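**Unton pushing cell, seen at the Dridville open day**
Reviewed from the floor, March

Unton opened its Dridville workshop to integrators and teachers, and I went for one item: the bench cell it sells for contact tasks. The cell is a perforated metal table, a bolted-down board, a single arm with a plain rod for a tool, and a planning package called Mathias. Price was not posted. Benito Bravo ran the morning slot and Begoñe Aranda took questions on the software.

The task is pushing. An operator types an instruction such as "move the red star next to the blue cube," the planner turns it into a series of short strokes, and the arm slides the block over the board. Pushing sounds easier than grasping and is harder to plan. A block rotates when the contact point is off center, and friction changes as it crosses the planks. The blocks come in several shapes, hearts and stars among them, and the concave ones behave differently from a cube depending on which side is met first.

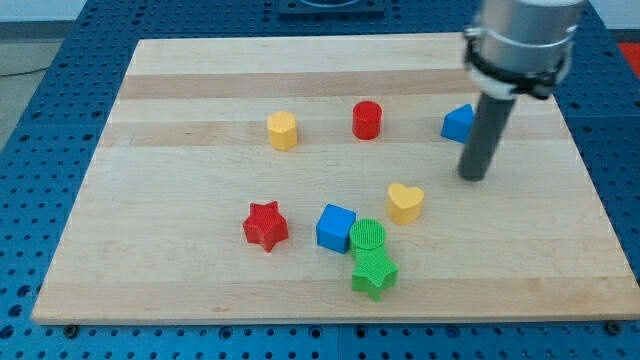 Bravo's handout gave 169 logged instructions from the previous week, 81 percent finished without help. I have no way to check that figure, and the handout did not say how long the instructions were or what tolerance counted as finished. Single-block moves looked dependable in the part I watched. Sorting by color took longer, mainly on account of blocks that had drifted against each other. Separating a touching pair needs a stroke at the seam, and the planner made two or three poor attempts before it found one.

Speed is modest. A typical single move took about 70 seconds, most of it spent retracting and repositioning. Aranda said Cuso, the next release of the planner, shortens the retract height. It was not installed on the demo machine.

Points in favor:

- The tool is a rod in a clamp. There are no fingers to adjust and little to wear out.
- The hole grid on the table makes refixturing quick. Bravo swapped a board using 2 bolts and a hex key.
- Logs are plain text and include every commanded stroke.

Points against:

- No raised edge on the board. A block pushed too far has to be put back by hand.
- The manual covers calibration in a single page and skips what to do when the camera is bumped.
- The stop button sits on the far side of the table from the keyboard - a poor choice for a teaching lab.

For a course on planning or language-driven control I would consider it. For a production line there is little here to use, and Unton did not claim otherwise. I have asked for a loan unit with Cuso installed and will rerun the separation task on it.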